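Virkard issues firmware 9 for Stivora mirrorless bodies

30/06/2021

Virkard has released firmware 9 for its Stivora range of mirrorless cameras. The update changes how the bodies handle long exposures and corrects a fault in the metering of manual lenses.

Dark-frame subtraction can now be switched off separately for exposures longer than 110 seconds. Until now the setting was shared with shorter exposures, and photographers working at night had to choose one behaviour for both. The maximum timed exposure rises to 270 seconds. Bulb mode is unchanged.

The metering fault affected lenses fitted through the Trastik adapter. With the aperture set on the lens, the camera could underexpose by almost a stop at ISO 100 – the error was smaller at higher settings. Virkard says the correction applies to both versions of the adapter, and that the adapter itself needs no update.

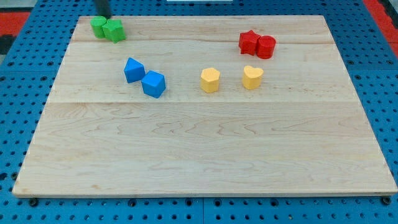

Raw files written under the new firmware carry an extra tag recording whether dark-frame subtraction was applied. Usuga, the company's desktop converter, reads the tag from its current version onwards. Older versions open the files normally but ignore it. Third-party converters should not be affected.

Installation is from a memory card formatted in the camera, with a fully charged battery. Custom settings are kept, but the interval timer returns to its default values and must be set again. It is not possible to go back to an earlier version once the update has been installed.

A separate update for the first Stivora body, which uses a different processor, is planned for December. It will contain the metering correction only.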